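4. Setting up the Tritden dehumidifier in a bathroom

I've had my Tritden for two winters now, and I wrote this section after my neighbour Marjorie Ackroyd rang me one Monday evening to ask why hers was humming away and collecting nothing at all. The leaflet in the box is four pages long and three of them are about the guarantee, so I hope this fills in the gaps.

Before you start, you'll need a soft cloth, a jug and a cheap humidity meter. Mine is a Bellamy one and it does the job, though any make will do.

4.1 Choosing the spot

1. Stand the unit upright and leave it for a few hours before you plug it in, especially if it came home lying down in the boot of the car.

2. Find a level bit of floor, well away from the bath, the shower and the basin.

3. Leave 50 cm clear at the back and 50 cm above the grille. I know that sounds like a lot in a small room. I tried mine tucked in behind the door the first November and it got terribly noisy.

4. Run the lead out to a socket on the landing, flat along the skirting, and never through a doorway where someone will trip on it at night.

Caution: don't use an extension lead in the bathroom itself, and don't touch the plug with wet hands. If the only way to reach a socket is to trail the lead past the bath, put the machine outside the door and leave the door open instead. It takes longer but it works.
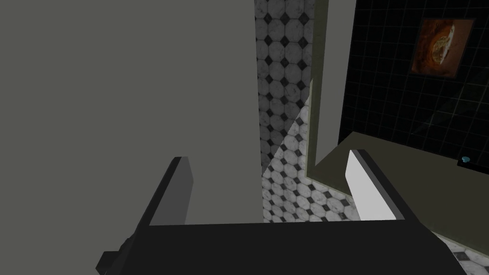
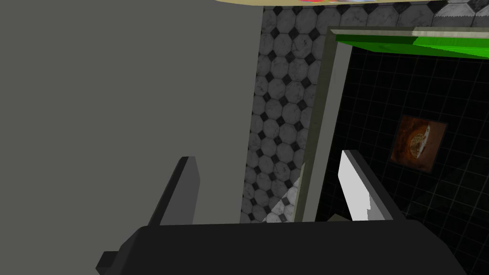 4.2 First run

1. Slide the tank out, rinse it with the jug and push it back until it clicks. If it doesn't click, the red light stays on and the fan won't start (this was Marjorie's trouble in part – her float had slipped sideways).

2. Shut the window and the door. I forget the window more often than I'd like to admit!

3. Press the power button once, then hold the drop button until the display reads 50. That's the humidity it will aim for.

4. Put your meter on a shelf at head height, on the far side of the room from the machine, and write down what it says. Mine read 96 after a hot bath, which gave me quite a fright.

5. Let it run for the whole evening. Don't keep opening the door to check on it, tempting as that is.

Note: the display on the front and your own meter will hardly ever agree. Dean Kershaw at the repair shop told me to trust whichever one is further from the machine, and I've done that ever since.

4.3 Emptying and the drain hose

The tank stops the machine when it's full, so you won't get a flood. If you'd like to leave it running while you're out, fit the hose:

1. Switch off and unplug.

2. Pull the rubber bung from the back. Keep it somewhere safe – mine lives in a jam jar.

3. Push on the hose (the Stistero one fits, part 496) and tighten the clip by hand.

4. Lead the other end downhill to a drain, with no loops in it. Water won't climb, however nicely you ask.

Caution: check the clip again the next morning. New hose softens a little once it's warm and the clip can work loose.

4.4 If the tank stays dry

Check the filter first. Slide it out from the side, run it under a cold tap and let it dry fully before you put it back. Then look at the room temperature, as this model does very little in a really cold room. If it's warm in there, your meter still says 98 and there's no water after a full night, switch it off and ring the shop you bought it from.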